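Kitchen diary, December, morning

The vegetable preparation part of the winter menu was opened at eight. Stock for the Ackah soup had been started the evening before and was held at a low simmer, and the lid was left slightly open as the recipe card requires. The onions, carrots and celery were already entered in the book. Green onions remained, and the greater part of this entry concerns them.

The produce was supplied by Ulia. The invoice is numbered 3,856 and has been placed in the folder with the others from this month. The delivery note gives 900 grams of green onion, and the kitchen scale gave 800 once the roots, the bands and the outer leaves had been removed. The difference is within what is normally accepted for this item, and no complaint will be made. The leaves were entered as trimmings under Waster, where all peelings and ends have been recorded since the new sheet was introduced.

The recipe card calls for the white and pale part to be cut short and added to the pot, and for the green tops to be kept separate for serving. The stalk is to be laid lengthwise on the board. A long blade is preferred, as a short one tends to crush the hollow leaves.

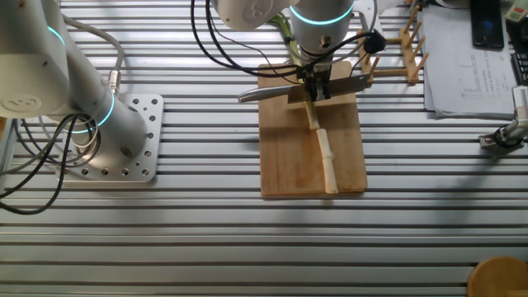
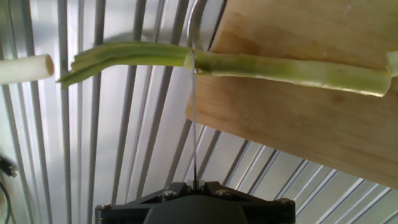
The quantity set aside for the soup was 300 grams. The remainder is reserved for the flat breads, which are to be made according to the Cutetti method, with the chopped greens folded into the dough after the first rest. It was noted last winter that greens cut too far ahead lose their smell and make the dough damp. They will therefore be cut shortly before use, and the uncut stalks are to be kept in the lower drawer, wrapped in a cloth.

A question was raised again about the width of the cut. The card says "thin" and gives no measure. Until the card is revised, the practice will be to cut the pale part to the width of a pencil and the greens finer than that. A correction has been written in the margin and should be copied to the clean card before the holiday orders begin.

The wooden board is due for oil at the end of the week. Salt is low. The second pot has still not been returned, and a reminder was sent at noon.

Work on the dough begins tomorrow at seven.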